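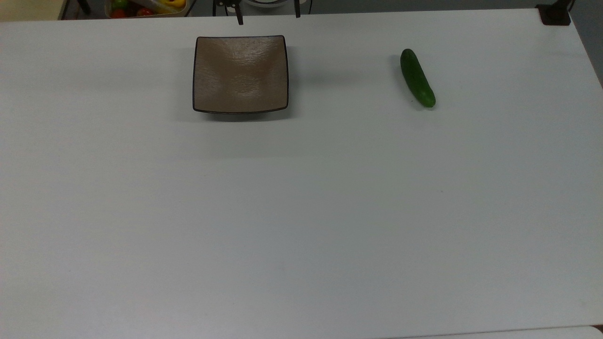 Antal Guest House, four nights in June

My sister-in-law Gizella Balogh had been telling us for years to stay at the Antal, and I'm so glad we finally listened! We drove in late, well past the check-in hour printed on our confirmation, and Kinga at the desk had left the porch light on and a key in an envelope with our name on it. She'd even drawn a little map of where to park (the lot behind the bakery, since the street fills up by supper).

We had room 24, on the garden side. It isn't large, and if you travel with two big suitcases like my husband does you'll be stepping over one of them, but the bed was wonderful — firm, with proper feather pillows — and I slept with the window open every night. The bathroom has a tub and a handheld shower that takes some getting used to. Water pressure was fine before breakfast and a bit weak after.

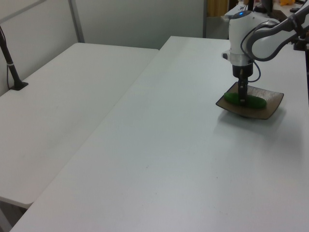 Breakfast runs until 10 and I'd go down early, while the rolls are still warm. The plum jam is made in the house and they will sell you a jar if you ask. Coffee was good and they kept it coming, though my husband would have liked a bigger cup.

A couple of small grumbles. There's no elevator, and the stairs are steep, so ask for the ground floor if your knees are like mine. The Wi-Fi reached our room only when it felt like it. And parking is extra, which I wish had been clearer when we booked through Skesance.

Barnabás, who looks after the garden, walked us down to the river path on our last afternoon and told us which benches get the evening sun. We're already looking at dates for next June, and this time we'll stay the whole week and bring Gizella along.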